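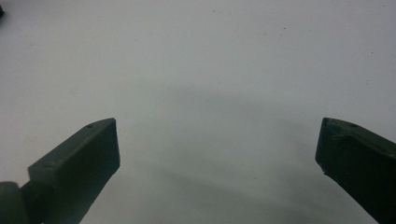

The White Table

Fostia, September. Ten to eight and Remzi still hadn't packed a thing.

He had the table, though. White, wiped down, nothing on it that belonged to his father anymore. It had taken all afternoon to get it like that. The letters, the tins of screws, the radio with no back. Three boxes by the door and one more he refused to look at.

Van at nine. Keys through the slot after.

He stood with his hand on the wood of the doorframe and thought, sit down a minute. Didn't sit. Where was the tape? He'd had the tape. Kitchen, no. Bathroom windowsill, for some reason, next to the soap.

"Remzi Aydoğan?" A voice up the stairs. "Van for Nitcombe?"

"You said nine."

"Traffic was good."

So now it was running. Coats over one arm, lamp under the other, down 15 steps and back up, down and back up. The driver whistled and carried the small things. Box one. Box two. A chair that came apart on the landing, leave it, no dont leave it, take the legs at least.

Last trip. The room was almost empty and sounded wrong, his shoes too loud. Just the table now.

"That going?" the driver said.

It was on the list. His sister wanted it, she'd said so twice on the phone, she'd said Dad taught me fractions on that table. He had too. With walnuts. Eat one and whats left.

"Yes," Remzi said. "That's going."

They took an end each. It was lighter than he remembered, or he was bigger, and they tipped it on its side to get it round the door. Underneath, in pencil, his sister's handwriting, very small. A sum. The wrong answer, crossed out. Then the right one.

"You all right?"

"Fine. Mind the step."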